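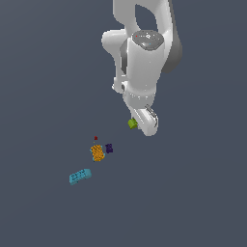 White arm and coloured pieces on a grey surface.

Jilside Allotment Association
Minutes of the December members' meeting, held in the Seixas Room, Tuesday, 7.30 pm

In the chair: Anahera Ellery
Present: 16 members, as signed in the book. Apologies were received from plots 4, 11 and 23.

1. Minutes of the last meeting

Agreed as a true record with one change. Under item 5, "the lower gate" should read "the lane gate". The chair signed the corrected copy.

2. Matters arising

The lane gate has been rehung and now closes without lifting. The new padlock uses the same code as the main gate. Members are asked not to write the code on the post.

The broken pane in the seed hut has not been replaced. The member for plot 9 has a piece of glass that may fit and will measure it before the weekend.

There has been no reply from Grurnbridge about the overhanging sycamores. A second letter will go in the new year — if that is not answered, the chair will telephone.

3. Water

The supply was turned off at the stopcock at the end of last month and the standpipes were drained. The tap by plot 17 drips and needs a new washer before the supply goes back on. It was asked whether the water could be turned on earlier than last year, as several people had seedlings under cover in early March and had to carry cans from home. After some discussion it was agreed to look at the forecast at the February meeting and decide then.

The dipping tank near the compost bays is cracked below the rim. It still holds water to two thirds. Agreed to leave it for another season.

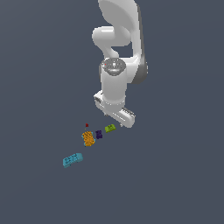 4. Rents and money

The balance in the current account is £335 after payment of the insurance. Three rents are outstanding. Reminders have gone out and the plots will be treated as given up if nothing is heard by the end of January.

The rent for a full plot stays at £40. A proposal to charge half plots slightly more than half was put by plot 20 and seconded, but was not carried. Five were in favour, nine against, and two did not vote.

5. Manure and woodchip

The stable at Trekasell will deliver again if the track is firm enough. Last year's load was tipped across the path to plots 12 to 15 and took two weeks to clear. The driver will be asked to tip on the hard standing by the main gate. Members wanting manure should put their names on the sheet in the hut. Two barrows each to begin with, and what is left after a fortnight is open to anyone.

Woodchip is free to take now. It is fresh and should be used on paths only.

6. Seed order

The joint order goes in on the first Saturday of January. Forms are in the hut and should be filled in with the catalogue number as well as the name of the variety — there was a mix-up last year over two kinds of climbing bean. Seed potatoes will be ordered separately. Members who want onion sets in packs of 100 should find someone to share with, as the smaller packs are no longer listed.

7. Rats

Droppings have been found in the compost bays and under the shed on plot 6. Members were reminded not to put cooked food, bread or fat on any heap. Turning the heap every week or two helps. Poison is not to be put down by individual plot holders. Plot 14 offered the loan of two covered traps.

8. Bonfires

A complaint has come from a house in the lane about smoke on a Sunday afternoon. The rule is unchanged. Fires may be lit after dusk from November to February, dry material only, and must not be left. Blighted tops can be burned or taken away, but should not be composted.

9. Any other business

The hedge along the north side will be cut in January. Helpers should bring gloves and loppers and meet at the hut at ten.

A blue-handled fork was left on the path by plot 8 and is now in the hut.

Plot 21 asked whether hens could be kept. The tenancy agreement allows them with written permission. A letter should be sent to the chair giving the number of birds and the size of the run, and it will be taken at the next meeting.

The meeting closed at 8.50 pm. The February meeting will be in the same room at the same time.
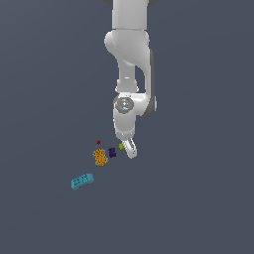 White arm against a blue-grey background.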